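The Ten Pound Descaler

I have been sent yet another cleaning tip. My sister-in-law forwards them, and I read them in bed with my arms folded. February's was about limescale, and since we live in a hard water area I gave it more attention than it deserved.
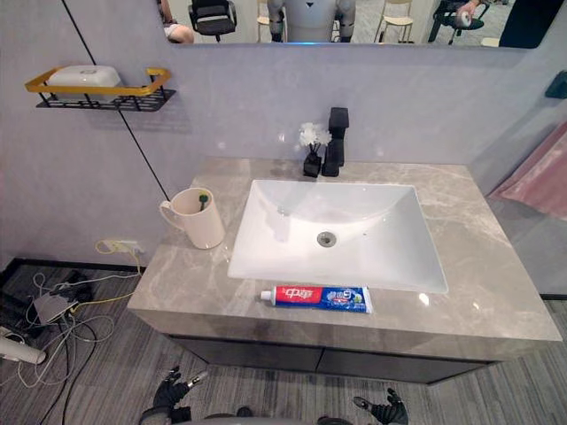
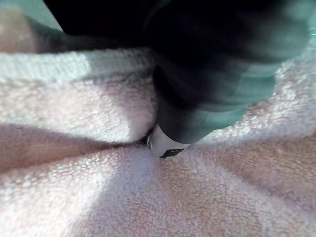

4 min read

The product is called Rekance. It costs £10 for a bottle that would fit in a coat pocket, and the label promises to "release" limescale from taps, tiles and shower heads. I don't know what it means to release limescale. I picture it trotting off across a field.

I should say where I'm coming from. My mother cleaned everything with white vinegar, washing soda or a very hot cloth, and her kettle was cleaner than mine has ever been. So when someone wants a tenner off me for a mild acid in a nice bottle, I want to know what the other nine pounds are for.

The website wasn't much help. There is a page headed Our Science, which has a leaf on it. There are 144 reviews, nearly all of them five stars, and a surprising number use the word "obsessed". One woman, Endang Majimbun, gave it two stars and wrote "smells nice, did what vinegar does". I would like to buy her a drink.

Anyway, I bought it. I know. I also bought a bag of plain citric acid from Ginting, the hardware shop by the station, for a good deal less, and on Thursday evening I did half the shower screen with one and half with the other. Same sponge, rinsed in between, same ten minutes of waiting. Then I asked my neighbour Rohani Tuhumury to come and tell me which side was the dear one. She looked at it for ages, put her glasses on, and picked the citric acid. Then she changed her mind. Then she asked if I was all right.

I'm aware that one shower screen is no sort of proof. Perhaps my limescale is the wrong kind. Perhaps I should have left it on overnight, as the small print suggests, though I notice that anything left on anything overnight tends to get the credit in the morning. But if there was a difference worth paying for, two grown women with the big light on couldn't find it.

The smell is better, I'll give it that. Fig, or something near fig. Citric acid smells of nothing much and vinegar makes the whole landing stink like a chip shop. If that matters to you, fine, spend the money, but you are buying a smell.

One proper warning, whichever you use: keep acids off natural stone, marble especially, as they can eat into the surface and leave dull marks. And never mix them with bleach. The bottle does say both of these things, in grey letters on slightly paler grey.

My sister-in-law has now moved on to something called Zokero, a powder for the washing machine. She says it's life-changing. I've asked her what's in it and she's sent me a thumbs up.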